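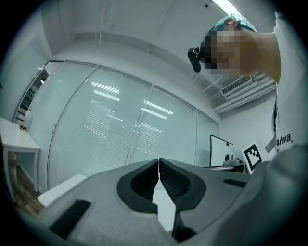
Course handout 5: Reading a Lease Before You Sign
Household Law for Newcomers, Clirnolero Evening School
Version of 18th February

What this session covers

Today we read a rental contract from the first line to the last. Most of you already signed one, and many signed it without reading, which I did too when I came to this country. Please bring your own lease if you have it. You can cover the names and the rent with a piece of paper.

The rules are different from state to state and sometimes from city to city. What I write in this handout is general. For your own case, check the housing page of your state or ask at the legal aid desk.

1. The parties and the address

The lease must say who is the landlord and who is the tenant. Sometimes the landlord is a company and the person you met is only the manager. In our practice lease the owner is Parnon Homes, and the manager is Fiore Rentals. Write down both addresses. A letter about repairs goes to the manager, but a formal notice may have to go to the owner – look for the paragraph called "Notices".

All adults who sign are usually responsible for the full rent together. The phrase is "jointly and severally liable". If your roommate leaves, the landlord can ask you for the whole amount.

2. The term

A fixed term lease has a start date and an end date. A month-to-month lease continues until one side gives notice. Our practice lease runs for 12 months and then changes to month-to-month by itself. Other leases renew for a whole new year if you stay silent. Find this sentence in your own lease and underline it.

3. Rent and late fees

Look for these points:
the amount and the day it is due
how you may pay (check, bank transfer, website)
how many days of grace you have
the late fee, and whether it is charged once or every day

The practice lease gives 5 days of grace. Ask for a receipt if you pay in cash.

4. The deposit

The deposit is your money, and the landlord holds it. At the end he may keep a part for unpaid rent or for damage, but in general not for "normal wear and tear". A carpet that became thin from walking is wear. A burn from an iron is damage. Between these two there is a lot of discussion, so take notes and photos of each room on the day you move in, and send a copy to the manager.

5. Repairs and entry

Report every problem in writing, also when you already called. The message can be short: what is broken, since when, and when you are at home. Many leases say that the manager may enter after a notice of one or two days, and without notice in an emergency such as a water leak.

Words to learn

sublet – to rent your apartment to another person while your own lease continues
utilities – water, gas, electricity, sometimes trash
to waive – to give up a right
premises – the apartment or house, in legal language

Homework

Read sections 6 to 9 of the practice lease (Hovus Street apartment). Write 2 questions you would ask the manager before signing. We continue with ending a lease early, and in April we come back to deposits with the small claims form.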